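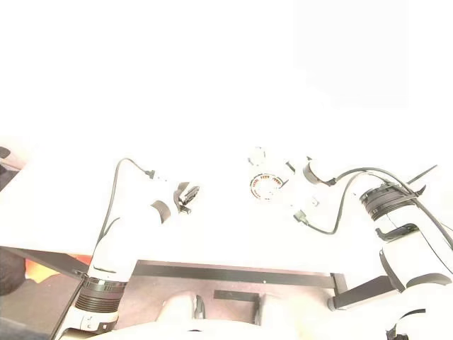 Two arms, one table
At Grerbridge, a student club is spending its second year on a task that most people do without looking: picking a small round thing up with one hand and passing it to the other

The specification for the Zeltidier two-arm class runs to four pages. Most of it deals with safety, power and the size of the table. The task takes up one paragraph. A flat, round object is placed on a plain surface within reach of both arms. The robot must pick it up, transfer it from one gripper to the other in the air, and put it down inside a marked area on the opposite side. No part of the robot may strike the table hard enough to shift it. The time limit is three minutes.

The Grerbridge club entered last year and did not complete a single scored transfer. It has entered again, with the same pair of arms, a rewritten control program and a different view of where the difficulty lies.

The robot is called Trevo. It has two white arms mounted side by side at one edge of a white table, each with black ribbed rings at the joint and a gripper with black fingers. The arms reach forward over the surface and turn inwards, so that the grippers can meet near the middle. Cables run outside the casings in loose loops. The engineering department bought the arms for a teaching module that was later withdrawn, and the club has had the use of them on most evenings since.

"They are decent arms," says Roxana Moldovan, a third-year mechanical engineering student who leads the hardware group. "They repeat well. If you send one to the same joint angles all evening it goes to the same place. Most of our errors come from telling it the wrong place."

Why flat objects are hard

Last year's entry treated the job as geometry. A camera found the centre of the object, the program worked out a path to it, and the gripper closed on either side. In simulation the method was reliable. On the table the fingers either closed on air a few millimetres above the object or pushed down into the surface and tripped the force limit.

A tall object gives a gripper some margin. A cup can be held near the top or near the bottom and the result is much the same. Something that lies almost flush with the table has to be held by its rim, which means that the fingertips must come down very close to the surface without touching it heavily. An error in height that would not matter with a cup is enough to lose the grasp.

The club now uses two stages. The arm comes down at an angle, slowly, until the load on the wrist motor rises by a small set amount. The program takes that as contact with the table, backs off slightly, and only then moves in sideways towards the object. The camera supplies direction. Height comes from touch.

This costs time. A descent takes between six and nine seconds, and if the wrist reading is noisy it has to be repeated. Moldovan's group has spent a good part of the year on that noise. Some of it came from the cables. A loop that is too short pulls on the wrist as the arm extends, and the pull looks to the software like contact. A loop that is too long can drag over the table or catch on the other arm. The present lengths were settled by trial, and the clips that hold them carry pencil marks so that they can be put back after maintenance.

Teaching by hand

The handover itself is not programmed step by step. Two members of the club steer the arms by remote control while the software records joint positions and camera views, and a model is then trained to reproduce the movement. The recording and training software is the club's own, built on open libraries, and is called Derese. Mervin Ouellet, a computing student, wrote most of the first version and now maintains it with two first-years.

By the end of the spring term the club had recorded 334 demonstrations. After review it kept 141.

"We threw out anything with a hesitation in it," says Ouellet. "If the person driving stops to think, the model learns to stop. It doesn't know they were thinking. It just learns that at this point in the movement you wait, and sometimes it waits until the clock runs out."

The review was done by eye, at double speed, with a sheet of paper and four reasons for rejection: hesitation, a second attempt at the grasp, contact between the grippers, and the object leaving the area covered by the camera. Ouellet would like to automate it. The hesitation test would be simple enough, but the club has not agreed on a threshold. Some pauses are useful. When the second gripper is about to close, the first has to be still, and a model trained only on continuous motion tends to release early.

Driving the arms turned out to be a skill with large differences between people. Rhonda Després, who studies textiles and joined the club through a friend on the design course, has recorded more of the retained demonstrations than anyone else. She attributes this to practice with an industrial sewing machine, where both hands guide the work and neither is watched for long.

"You look at where the thing is going," she says. "If you look at the gripper you chase it."

Després now trains new operators. Her method is to have them spend the first session moving one arm only, with no object on the table, tracing the outline of a sheet of paper. In the second session they move both arms and keep the grippers a constant distance apart. The object comes out in the third.

The light

The room has a high window on one side and strip lighting overhead. The table is white, as the Zeltidier rules require. In strong light the far part of the surface washes out on the camera and the table edge disappears into the background. A person can cope with that easily. An early version of the model could not, and reached past the object towards a bright patch where there was nothing to pick up.

The obvious remedy is to control the light, and for a month the club did, with a blackout blind and two lamps on stands. Results improved. Harpreet Boychuk, who runs the testing, argued against keeping the arrangement. The competition hall has roof glazing, and teams are not told in advance where their table will be.

"We had a very good robot for one room at one time of day," Boychuk says.

The blind came down. New demonstrations were recorded in whatever light was available, including the worst of it, in the hour before 6 p.m. when the sun reaches the bench. The exposure setting was locked so that the picture would not drift as the white arms moved in and out of view. The success rate fell at first, then recovered over several weeks of recording.

Boychuk's test procedure is strict by the standards of a student club. The object is placed by drawing a card with a grid position on it. The operator may not nudge it afterwards. An attempt counts from the moment the start key is pressed, whether or not somebody notices that a connector is loose. Under those rules the first trained model completed 49 per cent of its transfers. The current one does better, though Boychuk will not give a figure until the full test series has been run on a frozen version of the software. The series is set at 500 attempts. It is being worked through in evening blocks, with a rest for the wrist motors between them.

Failures are logged by stage. Few now happen at the pick. The largest group is at the exchange, where the receiving gripper arrives at a slight twist and closes on one edge of the rim, so that the object tilts when the first gripper lets go. A tilted object can still be placed, but it often lands outside the marked area.

Moldovan wants to change the shape of the fingertips. Ouellet wants more demonstrations with a deliberate twist and correction. Both changes cannot be tested at once without confusing the results, and the order was decided in a meeting that members describe as long. Fingertips go first.

Supervision

The academic supervisor is Rosaire Zacharias, who taught the withdrawn module and signs the club's risk assessment. Zacharias attends one evening in three and mostly asks for things to be written down. The club's log is kept in a ring binder as well as on the server, on the grounds that the binder is beside the table and people will write in it.

Its entries are short. One from the winter reads "left wrist warm, stopped". Another, in different handwriting, reads "clip 3 back to front, all of tonight's runs void". Zacharias considers the second the more valuable, and uses it in the induction talk for new members.

The club carries no academic credit at Grerbridge. Zacharias has proposed that part of the work should count towards the final-year project, and the department is considering it. Members are divided. Boychuk is in favour. Després, whose course would not be covered in any case, thinks that marking would make people reluctant to record a void evening.

The competition is in August. Before then the arms have to be taken off their mounts, packed, driven to the hall and bolted down again, and the offset between the two bases measured afresh. Last year that measurement was done once, with a tape, shortly before the first round. This year there is a steel spacing bar, a written procedure and a second person to check the reading. The team has rehearsed it twice. The first rehearsal took two hours and ten minutes, the second an hour and a quarter, and the organisers allow ninety minutes.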